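Thread: Folding order for mixed knits, 14 inch stack

trukgate_14
Standard tee fold is fine for me. Anything with a gathered cuff springs open on the pile. Dullar board or by hand?

flusia
By hand. Boards crease the elastic.

sutcliffe148
Disagree. I use a board for 100 percent of mine — no creases.

flusia
Then your elastic is softer than mine.
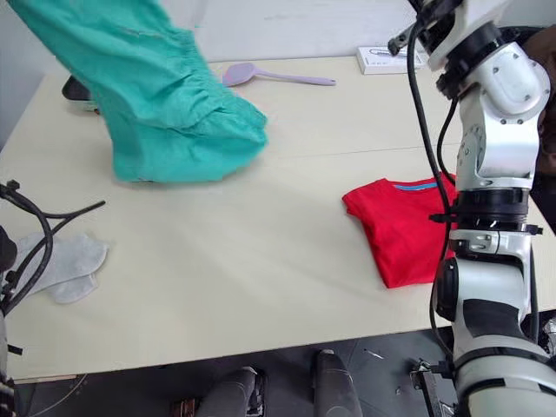
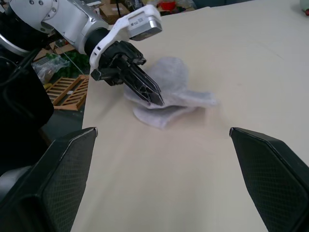 Cuffs go in first, toward the waist, so the body fabric holds them down. Smooth from the center out. Tees are the easy part: the red one with the light blue neckband lies flat, collar to the back, and I stack to that width.

trukgate_14
Trying 2 this way tonight.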